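Category: Lettings & Upkeep > Checklists > Electrics

The Plornside walk-round: a sockets and leads checklist, with remarks

I look after a row of holiday lets at Plornside, the oldest of which was wired by someone who plainly disliked whoever would come next. What follows is the list I carry from room to room between guests. It doesn't replace a proper inspection by a qualified electrician, and if you are tempted to use it that way, please go and own a different kind of property.

The comments under each item are mine and were mostly written standing up.

BEFORE YOU START

[ ] Last electrician's report is in the house folder and still in date.
Comment: In date at all the cottages. At Wynne it was filed behind the takeaway menus, in a section a guest had labelled "boring".

[ ] Everyone in the building knows you are about to press the test button.
Comment: Ask about laptops. Ask again. A man at Vindthorpe Cottage once lost a chapter of his novel to my test button and mentioned it in the review. Three stars.

[ ] Torch works.
Comment: Find this out before the power goes off.

CONSUMER UNIT

[ ] Cupboard clear, door opens fully.
Comment: The cupboard at Flosham House is the only one big enough for the ironing board, and every guest discovers this on the first night. Board removed. Board will be back.

[ ] Every switch labelled, and the labels are true.
Comment: One at Flosham says "NOT THIS ONE". Left in place until the electrician has had a look, as I respect a warning even when I don't understand it.

[ ] RCD trips when the test button is pressed and resets afterwards.
Comment: Passed everywhere. At Wynne it also set off next door's dog.

[ ] No buzzing, scorch marks or fishy smell.
Comment: Hot plastic really can smell of fish. So can a harbour. Plornside has a harbour. Shut the window, wait, sniff again.

SOCKETS AND SWITCHES

[ ] Faceplates whole and tight to the wall.
Comment: 81 faceplates across the whole row and one cracked, behind the bed in the back room at Vindthorpe. Power to it turned off and a replacement booked. The bed had been shoved against it by somebody who wanted a sea view and got, at best, the chip shop.

[ ] Plugs go in firmly and don't droop.
Comment: The kitchen socket by the kettle at Wynne has lost its grip. Taken out of use, tape over it, note on the tape. Somebody will peel off the tape to read the note.

[ ] No warmth at the faceplate after an hour's ordinary use.
Comment: Fine. I held my hand against a wall for so long that a passing walker waved.

[ ] Nothing pushed into an empty socket, including those little plastic covers.
Comment: British sockets already have shutters. The covers were bought in good faith and have now gone in the bin in the same spirit.

ADAPTERS AND EXTENSION LEADS

[ ] One extension lead per socket, none plugged into another.
Comment: Found a chain of three under the sofa at Flosham, running a single lamp. There was a free socket next to the lamp.

[ ] Leads fully unwound if they live on a reel.
Comment: The garden reel is now hung up by the back door under a notice. The notice is longer than it should be. I was cross.

[ ] Total load within the figure printed on the lead.
Comment: Fan heaters are the usual villains. We don't supply them. They arrive in car boots, like relatives.

[ ] Adapters left by guests checked, and binned if cracked, loose or unmarked.
Comment: The adapter drawer grows between visits with no help from me. Anything with a wobbly pin goes. Anything that rattles goes. Anything I can't find a maker's name or a rating on goes too, however well it seems to work.

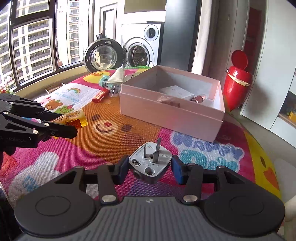

Should a travel adapter be left plugged in when nobody is using it?

Take it out. An adapter with nothing in it does no good sitting in the wall, it is easy to knock with a hoover or a suitcase, and a cheap one may leave live parts easier to reach than a proper plug would. Put it back in the drawer and let the next guest enjoy finding it.

PORTABLE APPLIANCES

[ ] Flex sound along its whole length, with extra attention where it enters the plug and the appliance.
Comment: Run it through your fingers, unplugged. Toaster at Vindthorpe failed at the plug end. The toaster is no loss. It had two settings, bread and regret.

[ ] Fuse in the plug suits the appliance.
Comment: Table lamp at Wynne had a 13 amp fuse where a 3 amp belonged. Changed. I buy the small ones by the card, and they vanish like teaspoons.

[ ] Kettle base dry, no cracks.
Comment: Dry in all cottages. Limescale at Flosham is now load-bearing.

[ ] Electric blankets: no creases, no worn patches, no damp, and not past the maker's advice on age.
Comment: We got rid of them. If you still have them, they need a list of their own and someone more patient than me.

[ ] Tumble dryer filter emptied, vent clear outside.
Comment: The vent at Wynne had a nest started in it. Nest had not got beyond the planning stage. Mesh fitted.

OUTDOORS

[ ] Outside sockets have their covers, and the covers shut.
Comment: One hinge stiff with salt. Cleaned. It will be stiff again by January.

[ ] No indoor lead trailing out through a window.
Comment: Fairy lights at Flosham, indoor type, draped over a wet hydrangea. Very pretty. Removed.

[ ] Shed supply off at the switch when the cottage is empty.
Comment: Done. The shed contains a mower and a smell.

SIGNING OFF

[ ] Failed items out of reach of guests, with the plug cut off if they are going to the tip.
Comment: Unplug first. I put this in capitals on the laminated version.

[ ] Faults written in the book, with the room.
Comment: "Funny noise, upstairs" was a past entry of mine and has helped no one. This time round there were 9 faults in the book, 6 put right on the spot and the rest waiting for the electrician. The full bill for last year's electrical work came to £1,334, most of it spent on finding out where a cable went. It went to a doorbell we don't have.

Next walk-round is at the end of the season, or sooner if anyone rings to say the lights are doing something interesting.

COMMENTS

saltmarsh_lets
Very glad to see the fuse one in there. Every lamp I've ever bought second-hand has come with a 13 amp in it. Do you write the fuse size on the plug? I use a paint pen and it saves opening them all up again.

Plornside walk-round (author)
I use stickers. The paint pen is better and I'm annoyed I didn't think of it.

draughty_rectory
We have a switch labelled "PIANO". There is no piano. The electrician has been twice and each time he leaves looking thoughtful.

tidewrack
What do you do about guests charging e-bikes in the hall? Ours had two on the go overnight, right across the only way out.

Plornside walk-round (author)
House rules say no charging indoors overnight and never on the way to the door. I've put it on the fridge, next to the wifi code, as that's the one bit of paper they all read.

bramblecote
The ironing board is back, isn't it.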